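Home | Forums | Kitchens and Built-ins | Storage | Search | Log in

Open niche in a tall cabinet: where do the water bottles go?

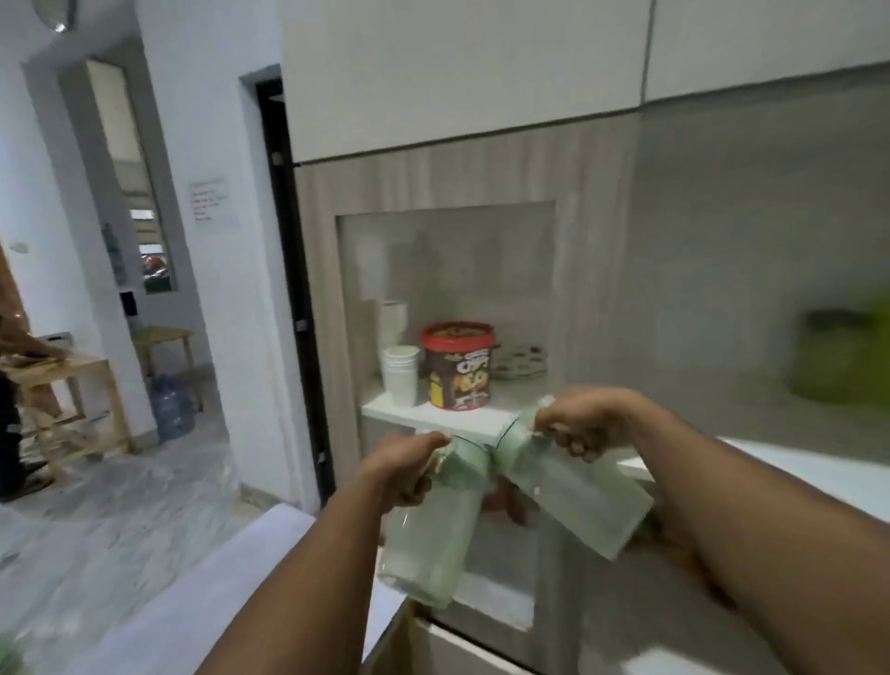
Two bottles, with the niche shelf behind them.

diltis_joiner
Jun 22, 2022

Tall built-in, light gray-brown wood grain, with an open niche cut into it and a white shelf at the base of the niche. Paper cups, paper towels, a chip tub and a stack of plates live on the shelf now. I want to keep drinking water in the same cabinet. Usable depth is 12 inches. Clear height above the shelf is a little more than the bottles need.

Options as I see them:
1. Bottles upright on the niche shelf, cups moved elsewhere.
2. Bottles on the lower level, shelf left as is.
3. Bottles lying down on a rack insert.

We go through 9 bottles in a normal week. Preferences?

Reltimdale
Option 2. Water is the heaviest thing you will put in there and it should sit low. Cups and towels weigh nothing and can stay at hand height.

sheetgoods
Disagree with the above. Weight is not a concern at those quantities. A shelf with 12 inches of depth and ordinary supports will not notice a few bottles. What matters is reach. If you open one every day, put it where your hand already goes.

Reltimdale
It depends on the span, and the OP hasn't given one. Shelf pins or a fixed dado?

diltis_joiner
Span is 31 inches. Fixed, screwed through the sides. Material is melamine-faced particleboard, standard thickness.

sheetgoods
Then you're fine. Particleboard at that span will sag over a few years under books. It won't under what you describe.

Reltimdale
Particleboard creeps under constant load, and a white front edge shows sag earlier than anything else in the kitchen. I replaced one in October that had dropped enough to see from the doorway. It had held canned goods and nothing else.

sheetgoods
Canned goods packed full depth is a different load. Run the numbers before comparing.

tamihana
Leaving the load question alone: round bases on a smooth shelf slide when you pull the front one out. I use a shallow tray with a lip, cut to the depth of the shelf. The back row comes forward with the tray. Costs very little and you can wipe it in the sink.

Also, the plates. They're flat at the back with the tub beside them. To get a plate out you have to reach past whatever is in front. If you add bottles in the front row you've made that worse. Move the plates to one of the white uppers.

diltis_joiner
The uppers are full. I could swap the plates with the mixing bowls, which come out maybe twice a month.

tamihana
Do that.

Stulleo
Option 3 has been skipped, so for completeness: I built a rack insert and took it out again. Bottles on their sides need a clean seal at the cap, and any that have been opened end up upright somewhere anyway. You finish with two storage spots for one item.

The paper towels bother me more than the bottles do. The roll is behind the cups. It should be the easiest thing to grab in that niche. Put it at the front on the left and nest the cups behind it.

sheetgoods
Seconded on the towels.

Reltimdale
No objection to the towels. I still say water goes low.

diltis_joiner
Going with a split. Unopened bottles on the lower level, two upright on the shelf in a lipped tray, towels to the front left, plates swapped with the bowls. The chip tub stays where it is. I'll put a straightedge on the shelf now and again in a year and post both readings.

Reltimdale
Measure at the front edge, center of span. The back is no use for this.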